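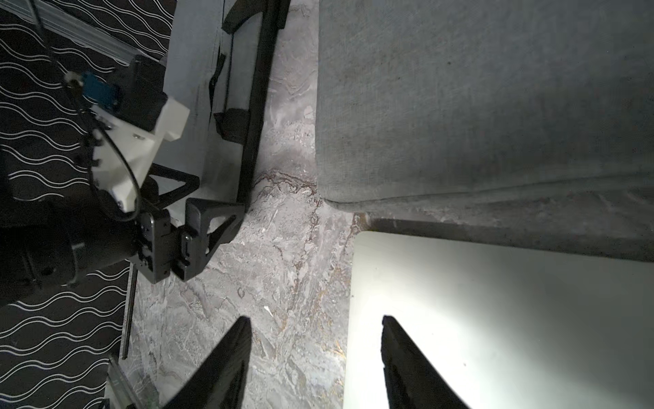 *Marble-patterned surface and grey fabric.*

7th July

Kindton council wants to put all use of its public halls on one booking form, and under the new form a group must tick whether its meeting is "religious in nature". If it ticks yes, it pays the full commercial rate. If it ticks no, it pays the community rate. I think the question should be dropped.

The difference is not small. A community group pays 37 pounds for an evening in the Medotis Rooms. A religious one will pay 70. A prayer group of pensioners will be charged the same as a firm selling kitchens, while the chess club next door carries on as before.

The council's paper, put out in May, says public money should not support worship. I have some sympathy with that. I don't attend any church and would object if my council tax paid for a new roof on one. But letting a room at the ordinary rate is not a grant. The hall is heated and lit either way, and the people inside have paid towards it like everyone else.

There is also the matter of who decides. Is a carol evening religious? Is a meditation class, or a grief group that closes with a moment of silence? The form gives 2 boxes and no guidance. Booking staff will have to ask people what they believe and then put a price on the answer, and I doubt any of them took the job for that.

Supporters of the change point to Briltura, where the rule has been in place for 3 years. They say there has been no trouble. What I heard from people who used to meet there is that two of the smaller groups simply stopped booking - one now meets in a front room, the other has given up. An absence of complaints doesn't tell you much when the people who might complain have left.

A fair rule would look at noise, numbers, damage and whether anyone is making a profit. All of these can be checked without asking about God. The consultation is open at the library desk, and the form for replies is one side long.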